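Salenbridge Needle Arts Circle
Newsletter
August
Home > Newsletter > Pattern Library

Pattern Library: new shelf marks and folding method

The pattern library is being moved from the old drawer numbers to shelf marks. The count at the start of the work was 3518 envelopes. Of these, 1474 have been entered in Etim and can be searched by garment, size and publisher. The rest are still listed on the cards only. Search both until further notice.

A shelf mark has a letter group, a number and a size code. DR is dresses, CT is coats, CH is children's, HH is household and TR is trims and transfers. The number is the order in which the envelope was entered and has no other meaning. The size code is the one printed by the publisher. Sizes have not been converted, so a 14 in one decade will not match a 14 in another. Check the bust measurement on the back flap before borrowing.

Unprinted patterns (perforated tissue, no ink) now carry a U after the size code. Janka Vlček has gone through the coats and found several filed as printed when they are not. If you borrow one with a wrong code, write the correct code on the return slip and leave the envelope as it is.

Folding. Many envelopes have split at the bottom because the tissue was put back too thick. Please use this method:

Press each piece flat with a dry iron on the lowest setting. No steam. Steam shrinks tissue unevenly and the notches will no longer meet.
Fold along the grain line first, then across it, until the piece is a little narrower than the envelope.
Put the largest piece at the back and the instruction sheet at the front.
If the stack will not go in without force, use one of the Prodamow sleeves in the gray box and keep the envelope in front of it.

Do not mend tears with household tape. It yellows and bleeds through to the next layer. Use the mending tissue and wheat paste. Filipa Serrano keeps both and will do repairs if you leave the piece in a labeled folder.

Tracing. Anything dated before 1940 is traced and not cut. The oldest item we hold, a bodice draft of 1880, does not leave the room. Fletcher Ellery has made a full-size copy on medium interfacing, which may be borrowed under the mark DR 2. The copy has no seam allowance. The back neck on the original is torn, and that curve was redrawn from the lining piece, so make a muslin first.

Household patterns. HH now includes aprons, laundry bags, chair covers and the hooded towel sheets that came from Bustton. The towel sheets give finished sizes only. Add hem allowance to suit your cloth, and finish terry on the overlock before measuring the second time.

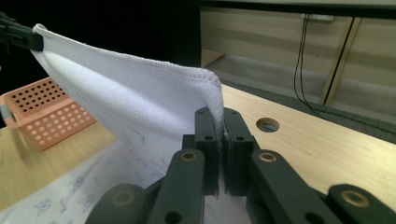
White terry with an overlocked hem.

Loans. The limit is two envelopes per member, for one month. Late items are renewed once if no other member has asked for them. Yaryna Tymoshchuk handles requests from the Bustton group, and their returns go on the lower shelf by the door.

Still missing from the card list: the drawer of hat patterns and the loose transfers. Peter Šimek has the hat drawer at home for sorting. The transfers have not been started.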